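Brostthorpe, 3 April 2026 – Katsaros today asked retailers to stop printing "lasts 8 years" on household goods until somebody can show the test behind it. Of 100 claims the group checked, 40 came with no test at all.
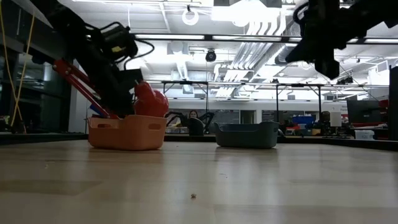 What the labels say

Skundia and Meltia both promise "everyday toughness" – a phrase that commits them to very little. Neither answered our letters. 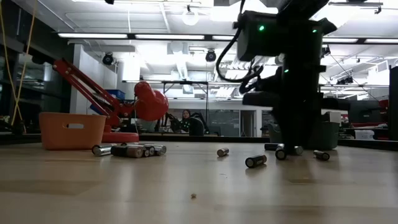 Katsaros wrote to both firms 3 times, starting in December, and will publish any reply in full.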